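The Holub Players open their new season in June, and for the first time in the life of the company the play was written by one of its own actors. It is called Plirkura, after the lost town where the story happens, and it lasts 137 minutes with one interval.

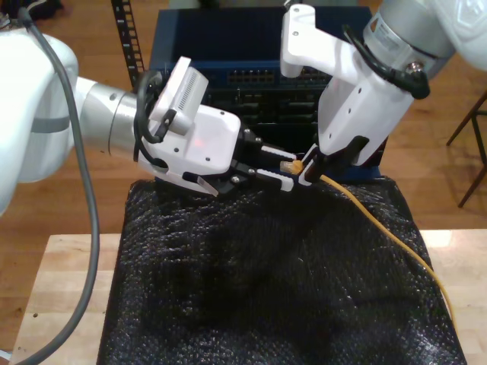 According to Ilse, who reads every part at the first rehearsal, the second act was twice as long in winter and she misses none of it. The cuts were made at a kitchen table in Tulluvthorpe, mostly at night, after the writer came home from her day job.

She plays the younger sister. The older one is played by a singer from the chorus, who had never before spoken a line on stage.
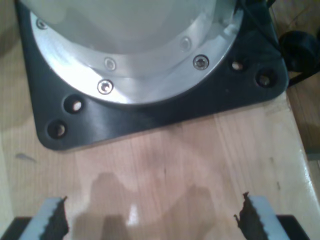

Marek remembers that she forgot her first entrance and that the other actors went on talking about the weather until she came. After this evening, he says, he stopped to worry about her.

Money was harder. The company needed $3,000 for the costumes and the hall, and by Friday of the last week it had $2,136. The rest came from ticket sales paid in advance.

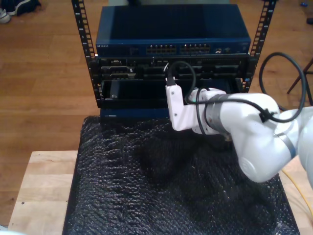

Ya-wen Yang, Stage Writer

I visited two rehearsals. In the first, the sisters argued over a coat for almost an hour, and the director changed only where they were standing. In the second, they did the same argument sitting down, very quietly, and I liked it much more.

The play will run for 2 weekends at the Pluron, where the seats are hard and the sound is very good.
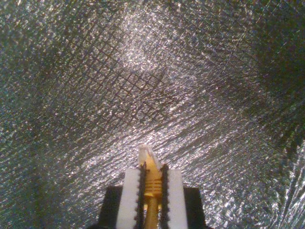 White finger pads against silver foil.

Doors open half an hour before the curtain. Tickets are sold at the Pluron box office, and students pay half.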